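Robotique et tâches ordinaires — notes de cours
Séance 4 : le linge, ou pourquoi votre robot n'est pas encore livré

Rappel de la séance précédente. Nous avions laissé le bras Fokness devant son bac de pièces moulées, où il s'en tirait fort bien. Même pièce, même bac, même éclairage, toute la nuit sans pause café. Les ateliers adorent. Les chambres à coucher, elles, n'ont signé aucun cahier des charges.

1. Le problème du mou

Un objet rigide se décrit par six nombres : trois pour la position, trois pour l'orientation. Un tissu en demande autant qu'on veut bien lui en accorder. Dans le simulateur Yimer, le modèle que nous utiliserons en TP compte 2000 nœuds par vêtement, et il reste grossier : les coutures n'y existent pas, les boutons non plus.

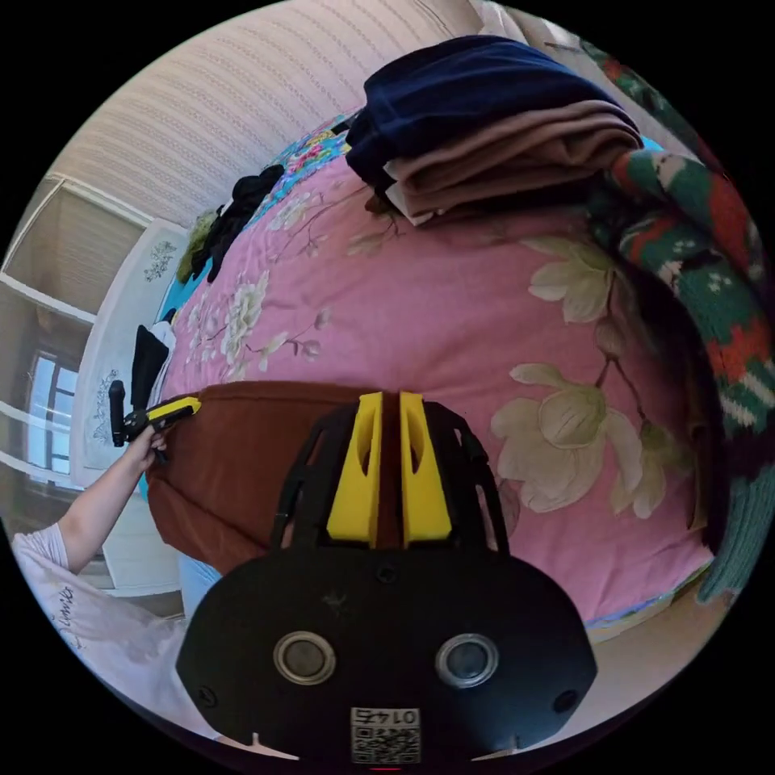 Ajoutez à cela qu'un tissu se cache lui-même. Un pli recouvre un bord, le bord recouvre un coin, et c'est justement ce coin qu'il faudrait saisir. L'humain tire un peu, regarde ce qui vient, recommence. Il appelle cela « ranger » et n'en tire aucune publication.

À noter aussi, le fond. Dans les articles, on plie une serviette blanche sur une table grise. Chez les gens, on plie sur un couvre-lit à grandes fleurs, et la segmentation d'image se met à chercher l'ourlet parmi les pétales.

2. Pourquoi deux mains

Une pince seule sait ramasser. Pour étaler, il en faut deux, et surtout il faut qu'elles se parlent : si l'une tire avant que l'autre ait serré, on obtient une boule. Dans les essais de l'équipe Plerkwood, sur 158 tentatives de pliage d'un pantalon, 14 ont donné un résultat qu'on oserait poser sur une étagère. Le communiqué retenait « des progrès encourageants ».

Trois difficultés à retenir pour l'examen :

a) trouver deux points de prise utiles sur une forme inconnue ;
b) tendre sans déformer, sachant que la maille et la toile ne réagissent pas pareil ;
c) décider que c'est fini. Pour un pantalon, personne n'a de définition mathématique de « bien plié ». Les belles-mères en ont une, mais elle n'est pas dérivable.

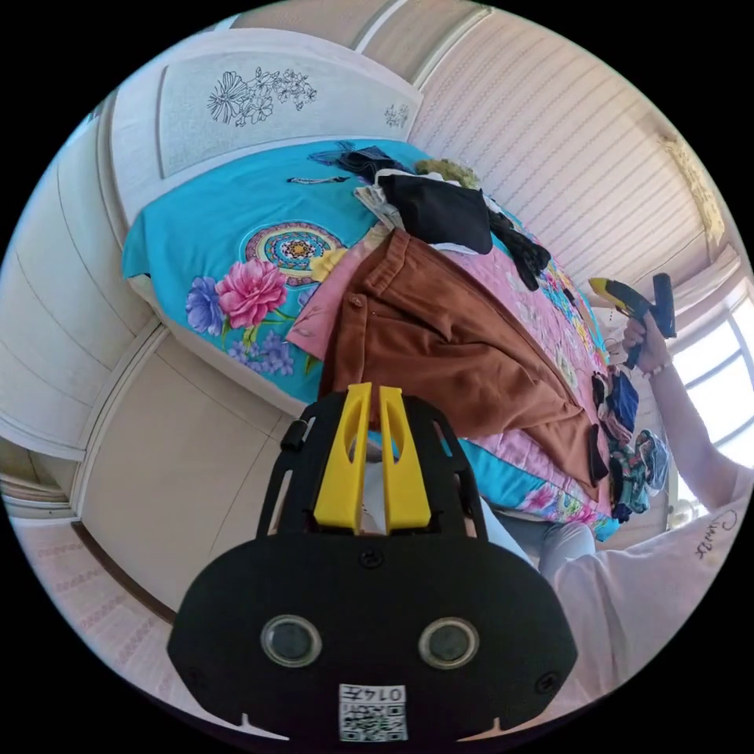
3. Apprendre par l'exemple

Faute de savoir écrire la règle, on montre. Une personne effectue le geste avec des pinces tenues en main, on enregistre, puis on entraîne un modèle à imiter. L'avantage est d'obtenir des gestes faits dans de vraies pièces, parmi de vraies affaires. L'inconvénient est que le modèle apprend aussi les hésitations, et les reproduit avec beaucoup d'application.
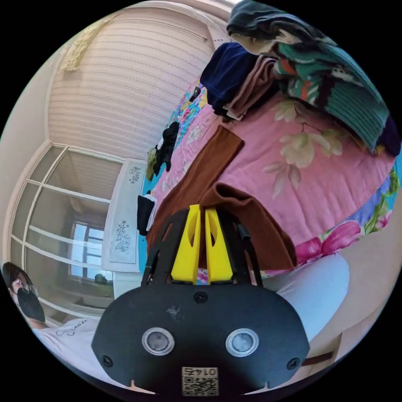

Reste la généralisation. Un modèle qui réussit sur un lit peut échouer sur le suivant pour une question de lumière ou de couleur de drap. Méfiez-vous donc des démonstrations à 100 % de réussite, et demandez combien de lits — la plaquette Fundbridge, distribuée en décembre, n'en montre qu'un, sous un seul angle et en accéléré.

4. Pour la prochaine fois

Pliez un pantalon chez vous, lentement, et notez chaque changement de prise. Recommencez les yeux fermés. Comparez les deux listes (une page maximum, schémas à la main acceptés). Les pulls sont réservés au groupe B.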